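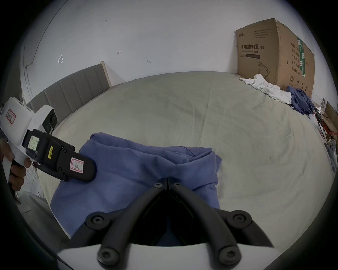

The Nudent fitted sheet is cut for mattresses up to 15 inches deep and is sold in twin, full, queen and king sizes. The fabric is a cotton sateen with a thread count of 300, woven in a single ply. Elastic runs along all four sides. Pale grey-green is one of the stock colors, and a periwinkle-blue garment laid across it gives a fair idea of how cool the shade reads next to a stronger color. White and sand are also kept in stock.

Care: machine wash warm, up to three sheets per load. Tumble dry low. Do not bleach. Expect shrinkage of up to 3 percent in the first wash; the cut size allows for it. Wash dark colors separately.

Packing: one sheet per bag. Pillowcases and flat sheets are sold separately under the Vukora name and are dyed to match. Dye lots can vary slightly between orders.

Returns are accepted within 60 days if the sheet is unwashed and in its original bag. Trade orders of 23 sheets or more ship from the Hodero warehouse.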